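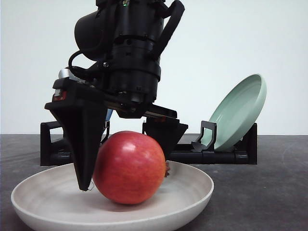 3.2 Where fruit sits in the kitchen

Figure 4. An apple in a wide, shallow bowl, dish rack behind it.

We asked households to keep a fruit log through August. 72 sent one back. Two product names come up below -- Tagle is the phone diary we used, Povwood the neighborhood where most of the homes are. Fruit bought for baking or canning is left out. So is anything frozen.

First question was simple. Where does the fruit live between the store and the mouth? Most logs gave one spot and stuck to it: counter, table, fridge drawer. A smaller group moved it. Peaches out to soften, then into the fridge. Apples the other way round, cold first, then a few at a time into a bowl near the sink (a shallow bowl like the one in Figure 4 shows everything in it at a glance, a deep one doesn't). We coded a bowl as "in view" if a person standing at the sink could see the fruit without moving or lifting anything. Closed bread boxes and cupboards went under "out of view", paper bags too, even when left open.

In-view homes logged more pieces eaten between meals. The gap was clear for apples and plums, weak for oranges, and for bananas there was none at all. Peeling may matter here. Several entries say so outright: "wanted an orange, didnt want sticky hands." Bananas seem to follow their own rule, they get eaten when they reach the right color and not much else changes that.

Waste went differently than we expected. We thought fruit kept out would spoil more. For soft fruit it did. For apples the drawer homes threw away just as much, mostly because the bag at the bottom was forgotten and a new one bought on top. One log lists the same bag four weeks running.

3.3 Trouble with the logs

Tagle sent its reminder at 7 p.m. Too early for some homes, dinner still going. Late snacks are probably under-counted, and we have no good way to fix that after the fact. The paper version, printed for us by Prolgate, had the opposite problem -- people filled in 2 or three days at one sitting and the entries look too even. We kept these but ran the main comparison with and without them. Same direction both times.

Of the 325 homes first contacted, many never answered, and those that did probably like fruit more than most. Families with small children are over-represented. Renters under.

Price was not recorded. It should of been. A separate set of store receipts, collected under the Genisness project, covers nearly 100 of the same addresses and will be matched to the logs in a later paper. Until then the spending question stays open, and the waste numbers in Table 5 are in pieces of fruit, not in dollars or weight.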